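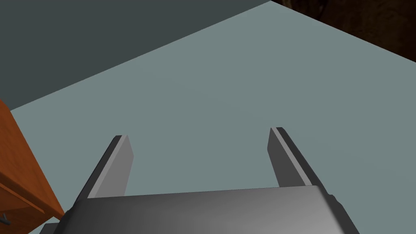

Why do some things shine and other things look dull? The answer is in how light jumps back from them. Light travels in straight lines until it meets something. Then a part of it goes inside, and a part of it bounces away. If the bounced light comes into your eye, you see the thing. On a smooth grey surface with round shoulders, the middle can look silvery while the curved sides are darker. The grey is the same grey, but each part of the curve sends the light in another direction.

Now try it at home. You need a spoon, a sheet of white paper and a lamp. Ask an adult to help you with the lamp. Hold the spoon under it and turn it slowly. The bright spot moves when you turn. Do the same with the paper, and you will find no bright spot at all.
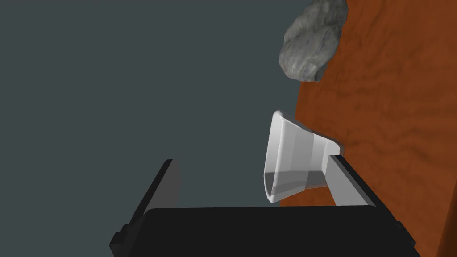 Paper feels smooth to your finger, but it is full of very small hills and holes. They throw the light to all sides, and so the paper looks equally white from everywhere. We call this scattering.

Black things take in most of the light and give back only a little. For this reason a black shirt becomes warm in the sun faster than a white one.

Words to remember: reflect, scatter, absorb.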